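Nalow Planner, after a season of bin work
Reviewed by Oda Løken, 11/08/2024

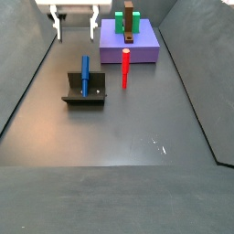

I came to Nalow the way I suspect a lot of people do, which is to say I was tired of my own code. For years I had kept a motion planning setup going with scripts, a calibration notebook and a great deal of stubbornness, and it worked well enough as long as I was the only person who ever touched it. Then Elsa Lindqvist joined me on the assembly project in June, sat down in front of it on her first morning, and asked very politely which of the four launch files was the real one. I started the trial download over lunch.

Nalow is a planning and perception package from Aasen. You give it a model of your arm, a model of your workspace and meshes of your parts, and it gives you pose estimates, grasp candidates and collision-free paths between them. There is a scene editor, a task editor built on behavior trees, and a log viewer that I will come back to, with affection.

Our work is small-part assembly inside a gray bin with sloping walls: stepped pegs, posts, brackets with a hole in the foot, that kind of thing. Sloping walls are a nuisance for a planner. The fingers have plenty of room up high and much less near the floor, and my old setup dealt with this by treating the bin as one fat box and refusing to go anywhere interesting. Nalow took our bin mesh as it was, and the first paths it offered along the left wall were ones I would have been happy to draw by hand. I may have called Elsa over to look (I did, twice).

Pose estimation is good, with a few caveats. Upright stepped pegs are easy for it, and it finds the shoulder between the thick and thin sections reliably enough that we plan our grasps from there. Dark parts are harder. Black holders on a dark gray floor gave us wobbly estimates until I turned up the exposure and gave the estimator 200 hypotheses in place of the default 60. That costs time, of course, and you feel it when the bin is busy, but I would rather wait a moment than shove a finger into a fixture. Glossy floors can also fool it: we had a stubborn phantom part that was only a reflection, and masking that patch of floor in the scene editor cured it.

The grasp planner is the piece I'm fondest of. It understands that a part standing between two neighbors can't simply be pinched from any old side, and it will tell you why it threw a candidate away – finger hits post, wrist hits wall, approach too shallow – in words a person can read. You can click a rejected grasp and see the collision highlighted. I learned more about our finger geometry in one afternoon of clicking than I had in the whole year before, and we ended up changing the approach angle on nearly every part.

Now for the grumbles. The task editor is lovely until a tree gets big, and then it's a lot of scrolling, with no way to fold a branch. Undo works on nodes but not on parameters, and I have lost tuned values to this more than once. The force settings for insertion are hidden under "Advanced contact," three menus down, when for anyone putting pegs in holes they are the main event. And the manual still describes the previous version in places, including an entire chapter on a calibration wizard that has since been replaced.

Support has been kind and quick. I wrote to Halvard Nordin at Aasen about a planner timeout that only appeared after a restart, and he sent back a workaround and, a little later, a proper patch.

I also tried Durau for a couple of weeks, mostly out of fairness. Its trajectories are smoother and its simulator is prettier, but it wanted every part described by hand as simple shapes, and our brackets came out looking like bathroom fittings. If your parts really are boxes and cylinders, do give it a look.

And the log viewer, as promised! Every run is saved with the camera view, the estimated poses and the planned path on one timeline, and you can drag back and forth through it like a video. When an insertion goes wrong I can see whether the estimate was off or the path was, and Elsa can see it too, without asking me anything. We keep the last 17 runs by default and export the odd ones.

I'd give it 9 out of 10 for bins and fixtures like ours, and I've already renewed the license. If Aasen would only let me fold a branch, I'd find them the other point.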